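November, late, kettle on

Back from the Drulum run and my legs are like wet string. I said I'd write it down while I still remember it, so here goes, tea in one hand, biscuit crumbs all over the page already.

Up at quarter past five, which felt criminal. Had the car packed the night before (very proud of myself) and then spent ten minutes hunting for my left cycling shoe, which was in the laundry under a towel. The drive out to Bidolwood was lovely though, fog sitting in the paddocks and a mob of galahs on the road that would not budge for anyone. Got a park behind the footy oval and a bacon and egg roll from the servo. Bit much sauce. Ate it anyway.

The plan was the 51 kilometre loop, out past the silos, up the back of Drulum hill and home along the rail trail. I'd done it once before, years ago, on the old bike, and in my memory the hill was a gentle sort of thing. It is not gentle! It goes up, then flattens just long enough for you to change gear and feel hopeful, then goes up again with loose gravel on the corner. I got off and walked the last bit. There was a bloke on a tractor watching me do it and he gave me a wave, so I waved back as if walking had been my idea all along.

The view from the top was worth the swearing. All that canola gone over to brown, the dam down the bottom flat as a plate, and a hawk hanging about over the fence line. Sat on a stump for 20 minutes and ate both mandarins and the muesli bar I was meant to be saving.

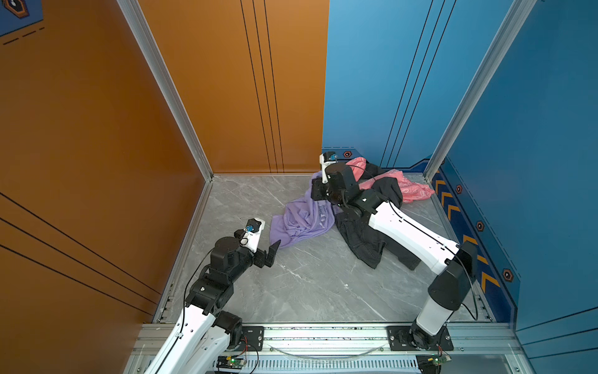 Coming down I was on the brakes the whole way, hands aching, and the back one has started that squeal again. I reckon it's the pads. I put new ones on in winter and paid good money for them, so I'm a bit cranky about it. Might ring Ezzat Cycles in the morning and see if they can fit me in before the holidays. Last time they charged me 260 dollars for a service and a chain, and I went quiet in the shop like Dad used to when the bill came at a restaurant.

The rail trail was a treat after that. Flat, shady, bellbirds going the whole way through the cutting. I stopped at the old Indeo siding to fill my bottle and the tap's been fixed, hooray. Someone has painted the shelter a very bright green, not sure I love it, but the bench is new and I had a good lie down on it with my helmet over my face. Two kids on scooters asked if I was all right.

Headwind for the last 20 k, naturally. Sang to myself to keep going, mostly the chorus of the same song because I don't know the verses.

Home by three. Long shower, cheese toastie, fell asleep in front of the cricket and woke up with the cat on my chest and no idea of the score. Sunburnt on the backs of my hands where I missed with the sunscreen, and there's a blister coming up on my heel as well. Need to wash the jersey, find the chain lube, and buy more mandarins.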